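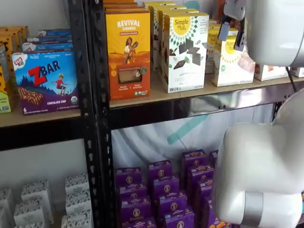

Reading notes, May, 4:15 pm – Trercombe estate papers, second pass

Went back over Nam-gil's chapter draft on the Udberg hill villages and the forest tax. His claim is that headmen "negotiated" the 20 percent levy down over two decades. I still don't buy it. The only evidence for bargaining is the district officer's letters, and he had every reason to make a plain failure to collect look like a deal.

Checked the household figure again. Draft says 2,123 households, one total for the whole tract. The register in box 40 gives that number, but the last six pages are in a different hand and repeat at least two villages under new spellings. Modupe thinks the repeats are real splits after a land quarrel. Maybe. She has no second source and neither do I.

Petitions: about 600 listed in the index. I have read maybe a tenth. Most use the same opening line, word for word, so I'd guess a handful of paid scribes. Quoting them as "the voice of the village" is a stretch. Nestor disagrees and says scribes still had to be told what to write. Fair point, but told by whom?

Jurčo's old survey gets cited three times for marriage customs. He spent one dry season there and didn't speak the language. Would drop two of the three.

To do:
Ask Jarmila for the Avetti mission diaries – does anyone outside government mention the levy at all?
Compare handwriting, box 40, last six pages against the clerk's letters.
Natália to recheck the spelling of village names on the later map.
Send Nam-gil the comments on section two only. Section three isn't ready to argue over.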